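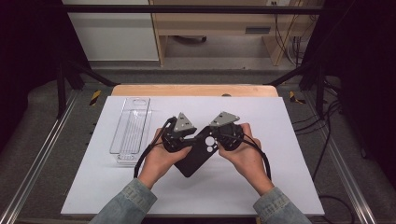 Bench book, Thursday, February 10, 2022

Phone cases and clear trays, white board bench

Started on the matte black case, the one with the big round camera opening and the smaller one next to it. It's the Vergara batch, order 2212. Wanted to settle whether these get packed on their own or with the card insert, and whether the clear trays we have are any good for them.

Case first. The matte finish is nice to look at but takes marks. Wiped three with the dry cloth and all three came up streaky under the lamp, then did the same three with the cloth very slightly damp and they were fine. So damp cloth for this finish, dry for the gloss ones. I've written it on the tape on the cloth box as well.

Checked the camera openings with a fingernail round the inside. Two cases had a bit of flash left on the small opening. It comes away with the plastic scraper. Don't use the blade, it leaves a shiny line on matte that you can't get rid of. Both went back in the batch after scraping.

Sides flex more than the Hula cases did. If you press the long sides together the back bows and it wants to spring out of whatever you're putting it in. Better to lay it in back down and let go.

Trays. Rectangular, clear, straight walls, ridges along the bottom. Good points: the ridges keep the case off the floor of the tray so it can be picked out without scrabbling at it, and you can see what's in there when they're on the shelf. Bad points: they show every fingerprint, and the straight walls mean they jam when nested. Pulled a stack apart this morning and cracked one at the corner. Threw it out.

Tried the case lengthways in the tray, back down. Goes in with room at both ends, slides when the tray is tipped. Tried it with a folded strip of tissue at each end and it stays put. Tried it with the card insert under it and the card rides up on the ridges and won't lie flat. Trimmed a card 2 mm narrower, same thing. Gave up on the card.

Laid out 11 trays and filled them with tissue at both ends to see how long it takes once you've got the hang of it. Slow part is folding the tissue, so fold a pile first. Closed them up, tipped each one on its end and back. Nothing moved except in one where I'd folded the strip too thin.

Labels: tried one on the short wall and one on the long wall. Short wall is readable on the shelf, long wall isn't. The Buvar labels peel at the corners on this plastic, the paper ones from the drawer don't. Use the paper ones until they run out, then ask again.

Stock of trays is 75 after the broken one. Need more from Sedmont before March if the second lot of cases comes in as planned. Asked in the group whether we could have the tapered sort next time.
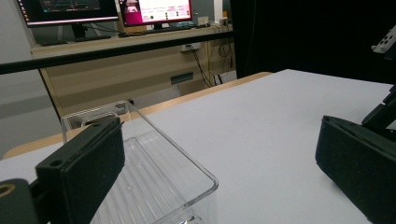 Anežka Ševčík replied that the tapered ones nest properly but the floor is smooth and narrower, and she'd want to try a case in one before we order a full box. She also thinks a loose sheet of paper between the straight ones would stop them jamming, and that we should do that with what we've got.

Fair enough. Put paper between the top few and they came apart without a fight. Will do the rest of the stack tomorrow.

Pilar Cisternas has the scraper, get it back.

Still to do: second wipe test on the matte with the new cloths, find out if the card inserts can be used up on the Hula order, clean the board.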